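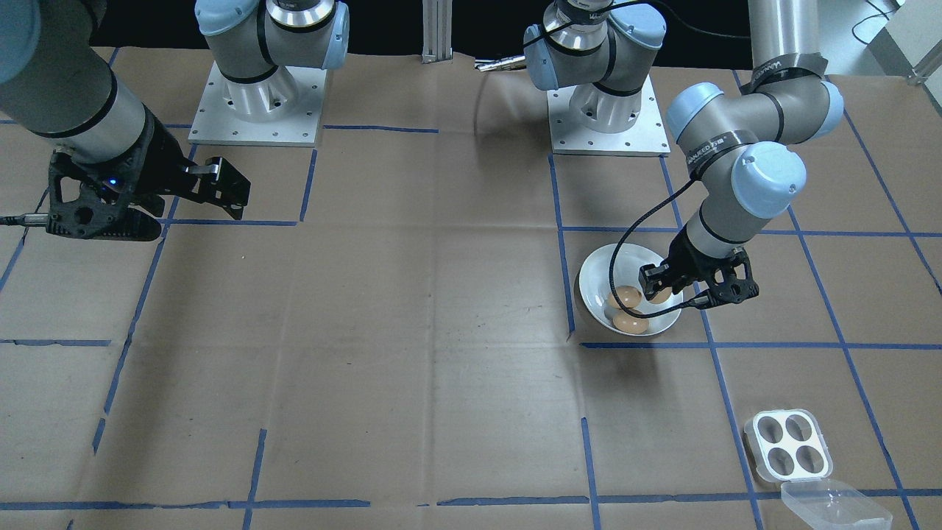

Sastance Reed Spacer Kit for Two-Stroke Singles

If you ride an older two-stroke trail bike or quad, you already know the spot. You roll on the throttle coming out of a slow corner, the engine burbles for a second, and then everything arrives at once. The Sastance kit goes after that burble. It moves the reed cage back from the cylinder and gives the intake tract a little more volume, so there is more fresh charge waiting close by when the port opens. The pull from low revs comes in sooner and it comes in smoother, and on a tight, rooty trail that is a lovely thing to have!

We have been fitting these at the Dillport shop for a good while now, on everything from farm quads to vintage motocross bikes, and we still get a kick out of that first ride afterward.

What it does

A spacer is a simple part. It sits between the cylinder and the reed block, and the reed block bolts back on behind it with longer screws. The Sastance spacer has a tapered inner wall, so the mixture doesn't hit a step on its way in. Cheaper spacers are often cut straight through and leave a ledge at the cylinder side — you can feel it with a fingertip, and it stirs up the flow right where you want it calm.

Most riders notice the change in the lower half of the rev range. Top end stays about where it was on a stock engine. If you run a pipe built for high revs, the spacer fills in some of the hole underneath it, and that pairing is one of our favorites.

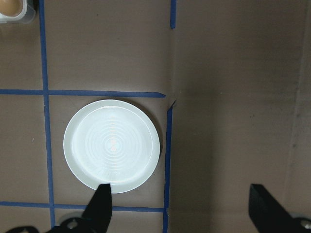 It won't fix a worn top end, and it won't cover for chipped reeds. Pull the cage and hold it up to a window before you order. If you see daylight under the petals, put new reeds in at the same time. The Lebrun fiber petals fit this cage without trimming and they're what we run in our own bikes.

What's in the bag

Tapered spacer
2 gaskets, one for each face
Longer mounting screws with washers
Small tube of thread locker
Printed fitting sheet

Weight of the full kit, bagged: 286 grams.

Fitting it

Set aside an easy Saturday morning. The job itself is short if the old gasket comes off cleanly, and much longer if it doesn't. Old paper gaskets can be stubborn! Use a plastic scraper and some patience, and stuff a clean rag in the intake port so the crumbs stay out of the crankcase. Then remember to take the rag out.

Turn off the fuel, loosen both carb clamps and work the carb free of its boot. Take out the reed block screws a little at a time in a cross pattern. Lift the block straight back. Clean both faces, lay the first gasket on the cylinder, then the spacer with its wide end toward the reeds, then the second gasket, then the block. Put a drop of thread locker on each screw and snug them down in the same cross pattern. Tighten the screws to 10 newton meters. They thread into aluminum, so please use a torque wrench if you can borrow one.

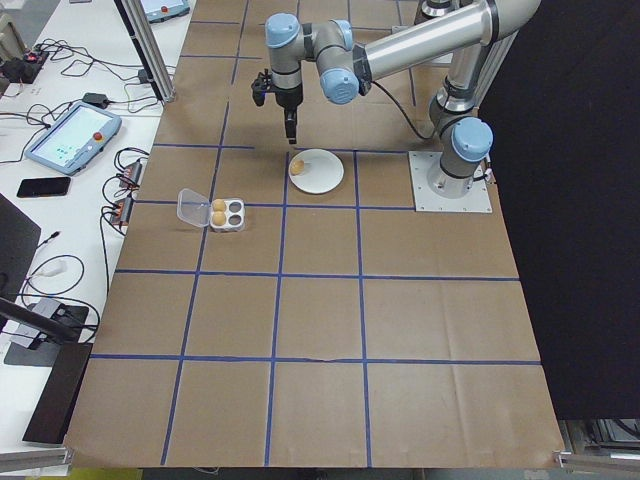

Check your airbox boot before you button things up. The carb now sits farther back, and on most machines the rubber takes up the difference happily. On a few older quads the boot is stiff with age and wants to fold over on itself. Warm it with a hair dryer and it will usually slide on. If it has cracks at the base of the bellows, replace it now, or you'll be chasing an air leak later and blaming the jetting.

Jetting

Start with what you have. Plenty of stock engines take the spacer with no change to the main jet, and a small turn on the air screw is all they ask for. Ride it warm, do a plug check, and change one thing at a time. If it stumbles just off idle, try the next size pilot jet before you move the needle clip.

Fits

Single-cylinder, two-stroke, reed-valve engines with the four-bolt Cluvura intake pattern, up to 400 cc. It does not fit piston-port engines or case-reed engines. If you're not sure which pattern you have, measure between the screw centers and send us the numbers along with the model of your machine.

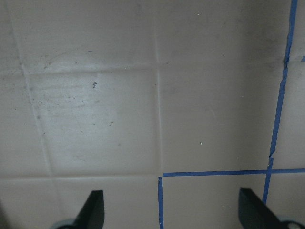 Kits ship from the Dillport counter, and you can pick one up there too if you're nearby. Bring the old cage along and we'll gladly check the petals for you while you wait. Spare gaskets are sold in pairs, and it's worth adding a set to your order if you like to take things apart as often as we do.

For closed-course and off-road use. Check the rules in your area before fitting intake parts to a machine you ride on public roads.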